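Robot club, end of the year

2 Jun 2023

We had our last club meeting before the summer, so I want to write down where the project ended up while I still remember it.

Back in February we split into two groups. Hiba Awwad took the group that wanted to keep working on the line follower, and I went with the arm. Our arm is called Skarnomel, which came out of a vote I lost. The goal was simple: pick things up from a tray, put them somewhere else, and do it without a person touching anything.

Most of the spring went into getting the arm to go where we told it. Our first calibration was bad and we didn't know it. We kept blaming the code. Begoña Aranda finally made us stop writing code for a whole meeting and measure things with a ruler, and the base turned out to be turned a little from where the program thought it was. We fixed that in one afternoon after losing three weeks to it.

After that we put blue tape down on the work surface as a grid. The squares aren't perfect, and the lines lean if you look at them for long, but they give everyone the same way to talk about position. Before the tape we were saying "a bit left" and all meaning different things.

The tray has a wood-grain print, with a lot of swirls and knots in it.

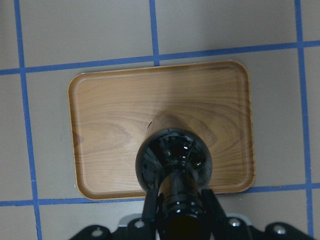 We started logging every try in a shared spreadsheet, one row each, with a column for notes. The goal was 200 rows by the end of the year and we got to 400. Most of the notes just say "missed" - next year I'd like people to write down which way.

The other thing I want to change is lighting. The shadow from the gripper lands on the tray and our color threshold doesn't like it. Hiba thinks we should drop the threshold and train something small on our own pictures. I'd try a lamp first.

We start again after the break. If you want to join, tell Begoña.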